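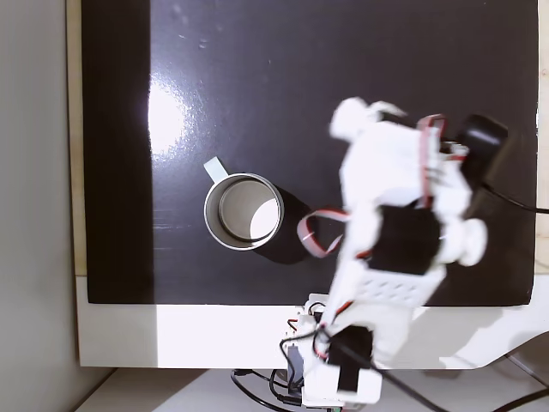 A metal mug on a glossy black table, with the arm's white gripper up and to the right of it.

4 min read

The sales line for cheap robot arms has hardly changed in years. Print the brackets, bolt in the servos, plug in a small board and you have a helper for the price of a decent bicycle. Gurard, the workshop in Graltcombe that builds the arm it calls the Faulkner, says much the same on its website. What the website leaves out is the trouble it had in January, when a Faulkner on a bench test stopped obeying for 4 seconds and carried on swinging.

Nothing was hurt except a mug. The arm had been told to reach, close its fingers, lift and let go, over and over, in a run meant to reach 500 picks. At pick 109 the wrist joint stopped reporting where it was. The software took the last number it had been given and trusted it. The shoulder kept moving towards a place the hand had already passed, and the mug went across the table and on to the floor.

Gurard's own write-up, which it let me read but not copy, calls this "a momentary loss of feedback". I would call it an arm moving blind. The cause was a ribbon cable. On the Faulkner these run in open loops along the outside of the arm, with enough slack for the joints to turn. Slack is cheap and easy to mend. It also bends in the same place every time the wrist comes round, and after enough bends a strand inside gives way while the outside still looks fine.

A broken wire is forgivable. Every machine that moves has one waiting somewhere. I find it harder to forgive the software, made by a separate firm, Altirance, and used on the arm more or less as it came. It had a setting that cuts power to the motors when a joint goes quiet. The setting was switched off. Gurard says it caused too many false stops during demonstrations, and customers don't like watching a robot freeze.

I'm sure they don't. I have sat through those demonstrations. But a robot that freezes has told you something is wrong, and the buyers Gurard is chasing are schools and small kitchens, where there are hands near the table.

The fix has two parts. The cable is now clipped at the elbow so that the bend is spread over a longer stretch, and the cut-off is on by default. Gurard has since put the arm through 11 full runs with, it says, no repeat. It chose the runs, it set the speed and it did the watching. No outside tester has been asked in.

There is also the question of the arms already sold. Owners have been sent an email with a link to new software and a drawing of the clip, which they are invited to print for themselves. Gurard would not tell me how many had opened it. It does not use the word recall, and when I did, I was told that the Faulkner is a kit and that kits are the builder's responsibility.

That may stand up in law. The front page of the site still says "ready to work out of the box".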